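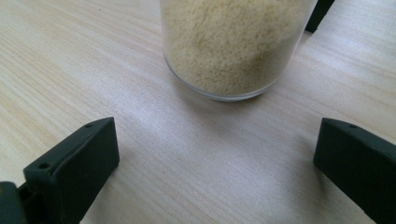
Frequently asked questions for demonstrators

Last updated January 2024

Welcome, and thank you for thinking of spending some of your time with us at Kastine. Most people who come to our sessions have never had anything to do with a robot, and they tend to arrive with very much the same questions, so we have gathered them up and answered them as fully as we can. If yours is missing, do write to Angelica Saludo, whose address is at the foot of the sign-up form.

Do I need to know anything about robots?

Not a thing. If you can put the shopping away and lay a table, you have all the skill we are after. Some of our best demonstrations have come from people who told us at the door that they couldn't work their own video recorder.

What will I be doing?

Small household jobs, mainly on a tabletop, using a hand-held gripper in place of your fingers. You might pick up a jar of couscous and set it down a little further along, or stand a cup on a saucer, or fold a tea towel in half. You do the same job several times over, each time from a slightly different starting place, and the gripper records how you moved and what it could see while you did it. Each job from start to finish is what we call a take.

How long is a session?

You are booked in for an afternoon, with a proper break in the middle and tea whenever you like. A take lasts 18 seconds on average, which sounds like nothing at all, but resetting the table between takes uses up a good deal more time than people expect. Please don't feel you have to hurry. We would much sooner have fewer takes at an ordinary, comfortable pace.

What is the difference between Vivo and Bruver?

Vivo is our name for the hand-held work, where you hold the gripper yourself and walk up to the table with it. Bruver is the remote-control work, where you sit at a desk in the next room and steer a robot arm with a pair of handles. Everyone starts on Vivo. It is easier on the nerves, and it gives you a feel for how wide the jaws open and how close you need to be before you squeeze. If you enjoy it you are very welcome to try Bruver later on, though there is usually a bit of a queue for the desk.

How should I approach an object?

Open the jaws fully before you get near it, and come in low and steady, with the object more or less in the middle of the gap. Pause for a moment just short of it if you need to line yourself up. Then move forward, close gently until you feel it hold, and lift. People new to this often swoop in from above, as they would with their own hand, and find that the fingers hide the very thing they are trying to get hold of.

Glass jars deserve a word of their own. They are smooth and they can be heavier than they look, so take hold of them squarely, keep them upright, and lift them only as high as the job asks.

What if I drop something or spill it?

Say so, and leave it where it is. One of us will come over with a dustpan. Please don't try to catch a falling jar, with the gripper or with your free hand — we have plenty of jars, and we are very fond of your fingers.

Do mistakes spoil the recording?

Hardly ever. If you miss the first time and go back for a second try, just carry on and finish the job, and we will make a note of it. Takes like that can be quite useful to us, as a robot ought to see how a person puts a small muddle right. If you would like a take thrown away altogether, press the red button on the desk and start again.

How many takes do you need?

For a simple job such as moving a jar we aim for 412, shared out among everyone who comes. The whole kitchen set, which we call Kuo, will have 3,000 when it is finished, and we hope to reach that by September. There are 62 of you on the list so far, which has cheered us up no end.

I am left-handed. Does that matter?

Not in the least, and please use whichever hand feels natural. We only ask that you keep to the same one throughout a take. Do tell us when you arrive so that we can set your side of the table up to suit.

Will my face or voice be recorded?

The camera sits on the gripper and points at whatever you are reaching for, so your face shouldn't come into it. No sound is kept, so you may hum, mutter or chat to your neighbour. We do suggest taking off rings and watches if you would prefer them not to be seen.

My wrist gets tired. Is that usual?

Yes, particularly in the first hour. Put the gripper down between takes, hold it a little more loosely than you think you should, and swap to resetting the table for a while if it aches. If it still bothers you, please stop for the day, and Angelica will gladly find you another afternoon.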